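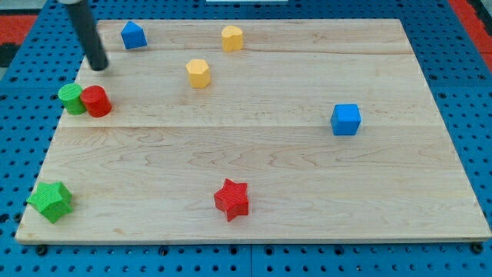 About Plumia

Plumia is a small company that makes wooden puzzles and sorting toys for children from age 2 up. We sell to preschools, toy stores and families, and we ship from our own warehouse next to the workshop.

Our first product was Jatetti, a set of stacking pieces we made for a local daycare. The daycare asked for a second set, then told other schools, and we began taking orders by mail. Jatetti is still in the catalog. Bite, a lunch-themed matching game, came next and is now the set stores reorder most.

Today there are 11 of us. We cut, sand, paint and pack in the same building. Orders placed before noon usually leave the same afternoon, except in November, when you should allow a few extra days.

Schools and daycares

We supply 390 schools and daycares. They can buy on account and order single replacement pieces at cost. Tell us the name of the set and the color of the missing piece. Group orders of 200 sets or more get a separate price list, which we send on request.

Pluvlow

Pluvlow is our repair service. Send back any Plumia toy with chipped paint or a split edge and we will fix it for the price of return shipping. If it can't be fixed, we will offer you a discount on a new one.

Visiting

The shop counter is open from 9 a.m. to 4 p.m. on weekdays. Parking is behind the building. Please use the side door, as the front entrance is for deliveries.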